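2월
작성: 주거환경 실습 2조

투명 플라스틱 컵의 건조 방식과 주방 배치에 관한 소규모 조사

1. 왜 이 주제를 골랐나

처음에 우리 조가 받은 주제는 "작은 주방의 효율적인 정리"였다. 범위가 너무 넓어서 컵 하나로 줄였다. 조원들 사이에서 의견이 갈린 것도 컵이었다. 씻은 컵은 엎어 두어야 한다는 쪽과 바로 세워 두어야 한다는 쪽이 있었고, 양쪽 다 집에서 그렇게 배웠다는 것 말고는 근거를 대지 못했다.

살림 정보를 다루는 글들을 찾아보았지만 별로 도움이 되지 않았다. 엎어 두면 위생적이라는 글과 엎어 두면 비위생적이라는 글이 같은 사이트에 나란히 올라와 있는 경우도 있었다. 대부분은 실제로 해 본 기록이 없고, 끝에 가서 건조대를 추천한다. 우리가 참고한 선행 과제물(작년 선배 조의 보고서)도 "엎어서 건조하는 것이 바람직하다"고 한 줄로 적었는데, 어떤 컵을 어디에 놓았는지는 나와 있지 않았다. 그 결론을 그대로 받아들일 수 없었다는 것이 이 보고서의 출발점이다.

2. 장소와 물건

조사는 실습용 주방에서 진행했다. 조리대는 회색 대리석 무늬이고, 그 위에 검은색 철사형 식기 건조대가 있다. 벽에는 짙은 청록색 바탕에 큰 꽃이 그려진 벽지가 발려 있다. 벽지 이야기를 적는 이유는 뒤에 나온다.

컵은 큰 투명 플라스틱 컵을 썼다. 바닥 쪽에 각이 진 무늬가 있는 종류다. 유리컵으로 하자는 의견도 있었으나 실습실에서 공동으로 쓰는 컵이 플라스틱이라 그대로 따랐다. 받침 재료로는 실습실에 있던 Hyvönen 면 행주와 Nirnier 규조토 매트를 사용했다. 매트는 포장에 "즉시 흡수"라고 적혀 있었는데, 이 문구에 대해서는 결과에서 다시 다루겠다.

3. 방법

같은 종류의 컵을 같은 세제로 씻고, 손으로 세 번 턴 다음 네 가지 방식으로 놓았다. 건조대에 엎어 두기, 건조대에 기울여 두기, 행주 위에 엎어 두기, 매트 위에 엎어 두기이다. 바로 세워 두는 방식은 예비로 한 번 해 보았는데 바닥에 물이 고여서 표에서 뺐다. 이것은 나중에 후회한 결정이다. 한 번 해 보고 뺐으니 선배 조를 비판할 처지가 못 된다.

30분마다 컵 안쪽을 마른 휴지로 닦아 물기가 묻는지를 보았다. 여러 차례 반복해서 모두 226건의 기록을 모았다. 그중 9건은 누군가 중간에 컵을 꺼내 쓴 것으로 보여 제외했다. 공용 주방에서 조사하면 이런 일을 막기 어렵다.

휴지로 판정하는 방법은 거칠다. 저울로 남은 물의 무게를 재면 훨씬 나았겠지만, 실습실 저울은 그 정도의 차이를 안정적으로 보여 주지 않았다. 닦는 행동 자체가 물기를 없앤다는 문제도 있어서, 한 번 닦은 컵은 다시 씻은 뒤에만 기록에 넣었다.

4. 결과

건조대에 기울여 둔 컵이 가장 빨리 말랐다. 완전히 엎어 둔 컵보다 빨랐고, 행주 위에 엎어 둔 컵과는 차이가 더 컸다. 행주 위의 컵은 대략 70분이 지나도 안쪽에 물기가 남아 있는 경우가 많았다. 입구가 천에 붙어서 공기가 드나들지 못한 탓으로 짐작하지만, 공기의 흐름을 직접 잰 것은 아니므로 짐작이라고만 적는다.

규조토 매트는 기대에 미치지 못했다. 매트 표면의 물은 금방 사라진다. 그런데 컵 안쪽의 물기는 행주와 비교해 조금 나은 정도였다. "즉시 흡수"라는 문구는 매트에 닿은 물에만 해당하는 말이다. 컵 벽에 맺힌 방울은 매트에 닿지 않는다. 당연한 이야기인데 우리도 포장을 읽을 때는 그렇게 생각하지 않았다.

물 얼룩은 말리는 방식과 뚜렷한 관계가 없었다. 오히려 바닥의 각진 부분에 얼룩이 많이 남았고, 네 방식 모두 그랬다. 얼룩을 줄이고 싶다면 놓는 방향보다 컵의 모양을 먼저 봐야 할 것 같다. 바닥이 매끈한 컵과 비교해 보지 않았으니 여기까지만 말할 수 있다.

5. 관찰할 때의 문제

투명한 컵은 눈으로 판정하기가 나쁘다. 뒤에 있는 꽃무늬가 컵 바닥을 통해 일그러져 보여서, 분홍빛 얼룩인지 비친 꽃인지 헷갈린다. 처음 이틀은 눈으로만 "깨끗함"과 "얼룩 있음"을 나누었는데, 같은 컵을 두 사람이 다르게 적은 경우가 나왔다. 그 뒤로는 컵 뒤에 흰 종이를 대고 보았고, 처음 이틀의 얼룩 기록은 쓰지 않았다.

벽지를 고른 사람을 탓하려는 것은 아니다. 다만 주방 인테리어 책자에서 흔히 말하는 "화사한 벽은 주방을 깨끗해 보이게 한다"는 설명은, 우리가 보기에는 얼룩이 눈에 덜 띈다는 뜻에 가깝다. 우리가 빌려 본 Mamora 책자에도 비슷한 문장이 있었고 근거는 없었다.

6. 배치에 대하여

Gornora 수납 안내서에는 건조대를 개수대 바로 옆에 두라고 되어 있다. 동선이 짧아진다는 것이 이유다. 그 말은 맞지만, 물이 튄다는 점은 빠져 있다. 개수대 가까이에 둔 컵은 다른 사람이 설거지를 하면 바깥면이 다시 젖었다. 한 뼘 정도 떨어뜨려 놓으면 나아졌다. 다만 조리대가 좁은 집에서 한 뼘은 작은 공간이 아니다.

벽 쪽 가로 레일에 컵을 거는 방법도 이야기가 나왔으나, 손잡이가 없는 컵은 고리에 걸 수 없어 시험하지 않았다.

7. 한계와 남은 질문

컵의 종류가 하나뿐이다. 실내 습도를 재지 않았고, 2월이라 난방을 계속 틀어 두었다. 장마철에 같은 순서가 나올지는 모른다. 기울여 두기가 낫다고 했지만 각도를 정해 놓지 않아서, 조원마다 기울인 정도가 달랐을 것이다. 기울인 컵은 넘어지기도 쉽다. 기록지의 비고란에 "넘어짐"이 꽤 여러 번 적혀 있다.

위생에 대해서는 아무 결론도 내리지 않는다. 빨리 마르는 것과 세균이 적은 것은 같은 말이 아니고, 우리는 세균을 검사하지 않았다. 발표 때 이 부분을 묻는 사람이 있으면 모른다고 답하기로 했다.

다음에 다시 한다면 바로 세워 두기를 제대로 넣고, 바닥이 매끈한 컵을 함께 쓰고, 각도를 맞출 받침을 만들 것이다. 행주는 마른 것으로 매번 갈아야 한다. 이번에는 중간에 젖은 행주를 그대로 쓴 날이 있었는데, 어느 기록이 그날 것인지 표시해 두지 않았다. 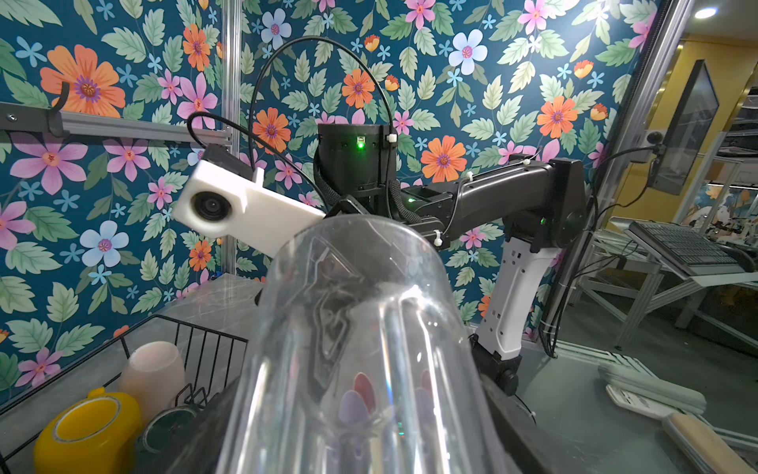

건조대 없이 행주만 있는 집에서는 씻은 플라스틱 컵을 어떻게 두는 것이 좋은가?

컵을 완전히 엎지 말고 입구 한쪽을 접은 행주 위에 걸쳐 틈을 만들어 두면 된다. 이 방법은 정식 기록에 넣지 않고 몇 번만 해 보았으므로, 얼마나 더 빨리 마르는지는 말할 수 없다.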